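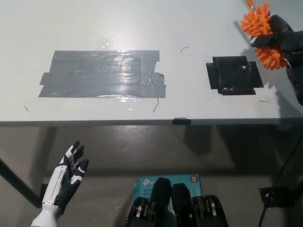

美容メモ:夜用クリーム「Firnell」は買いか

9月の新作で、店頭でいちばん声をかけられるのがDrumetauの夜用クリームFirnellだ。2410円。うたい文句は「2週間で肌の印象が変わる」。印象とは便利な言葉で、誰の目に、どこがどう変わるのかはパンフレットのどこにも書いていない。

水曜の夜の体験会にも行ってみた。担当のノエリア・バルカルセルさんの手つきは丁寧で、塗った直後の手の甲はたしかにしっとりする。ただ、それは手持ちの安い乳液でも同じことで、比較用に何も塗らない側を残してほしいと頼んだら、少し困った顔をされた。

成分表の上位は水、グリセリン、油分とごく普通の並び。売りの植物エキスは終わりから2番目にある。配合量を尋ねると「非公開です」とのこと。香りはかなり強めで、寝る前の顔に使うには好みが分かれそう。

当日予約でポーチが付くというが、ポーチはもう足りている。気になる方は先にサンプルをもらい、家で何日か使ってから決めても遅くない。サンプルはPainemal店の2階カウンターで、夕方6時まで。

(ベルグソウラ・クバラン)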